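Starnitz Teleop Demos, simulated part

Contents
There are 700 episodes, all made by remote control in simulation. The operator moves the gripper with a hand controller and sees only the wrist view. Svitlana Kravchuk recorded 300 of them, the others come from the Midine group.

Format
One folder per episode, with video, joint positions and gripper opening. Wall and panel textures are changed between episodes.

Known problems
In 2 episodes the gripper opening is missing. Please skip them when you train.

Wrist view, fingers open, parquet panel and green checkered walls: 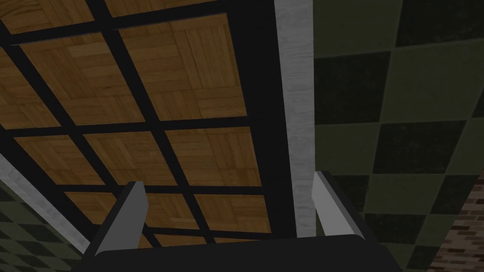
Contact
Please write to Svitlana Kravchuk if you find a mistake in the labels.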